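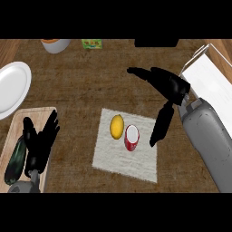
3. Januar 2024
Schattenkartierung Vindgate, Auswertung UV-Logger

Erster Tag nach der Pause. Logger 1 bis 9 ausgelesen, Rohdaten liegen auf dem Gruppenlaufwerk im Ordner Vindgate_roh. Insgesamt 3.321 Messzeilen. Davon 208 verworfen: Sensorkopf unter Laub oder Batteriespannung unter der Grenze. Fast alle verworfenen Zeilen stammen von Logger 4 (Sandkasten, Nordseite) und Logger 7 (Bank am Teich). Bleiben 3.113.

Logger 7 hat einen Sprung in der Uhrzeit, genau eine Stunde. Wurde bei der Zeitumstellung offenbar von Hand nachgestellt, die anderen laufen durchgehend auf UTC. Korrigiert, Originaldatei unverändert gelassen. Bitte künftig keine Logger mehr auf Ortszeit stellen.

Abgleich mit dem Schattenmodell
Modell läuft jetzt in Vemitico mit den neuen Baumhöhen. 415 Kronen im Park, Höhen aus der Befliegung, Kronendurchmesser weiterhin geschätzt aus der Stammdicke. Bei den Linden passt das gut. Bei den Platanen an der Rutsche rechnet das Modell zu viel Schatten, vermutlich sind die nach dem Schnitt deutlich schmaler als in der Tabelle. Für die Platanen brauchen wir gemessene Durchmesser, mit der Formel kommen wir da nicht weiter.

Sonnensegel über dem Kletterturm: im Modell bisher als undurchlässig geführt. Der Logger darunter zeigt aber auch mittags noch deutliche Werte. Ein Teil davon ist Streustrahlung von der Seite, der Rest geht durch das Gewebe. Die Durchlässigkeit müssen wir selbst messen, im Datenblatt steht nur ein Wert für neues Material, und das Segel hängt schon mehrere Sommer.

Winterwerte sind für die Karte ohnehin nur bedingt brauchbar. Sonne steht zu tief, Bäume ohne Laub. Zum Prüfen der Geometrie reicht es: Die Schattenkante vom Toilettenhaus liegt im Modell dort, wo Logger 2 sie auch sieht, Abweichung wenige Minuten. Damit ist die Ausrichtung des Höhenmodells erledigt.

Kalibrierung
Horrocks-Referenzsensor ist noch nicht zurück. Ohne ihn keine neuen Absolutwerte, also vorläufig mit den Faktoren vom Herbst gerechnet und in der Datei als vorläufig markiert. Logger 3 driftet gegenüber den Nachbarn leicht nach unten. Kuppel gereinigt, hat nichts geändert. Kommt mit in die nächste Kalibrierrunde.

Kartendarstellung
Drei Stufen (Schatten, Halbschatten, Sonne) sind auf dem Telefon besser lesbar als die fünf vom letzten Entwurf. Die Grenze zwischen Halbschatten und Sonne ist noch offen. Ich würde sie am UV-Wert festmachen und nicht am Anteil der verdeckten Himmelsfläche, sonst stimmt es unter dem Segel wieder nicht.

Offen
- Kronendurchmesser Platanen vor Ort messen, trockener Tag reicht
- Gewebeprobe vom Segel anfragen
- Batterien für 4 und 7 tauschen, Dichtung bei 4 ansehen
- Zweiter Standort Cleduveck: Genehmigung für die Masten liegt noch beim Grünflächenamt, Ende Januar nachfragen
- Skript für die Zeitkorrektur ins Repository legen, zurzeit nur lokal auf dem Messrechner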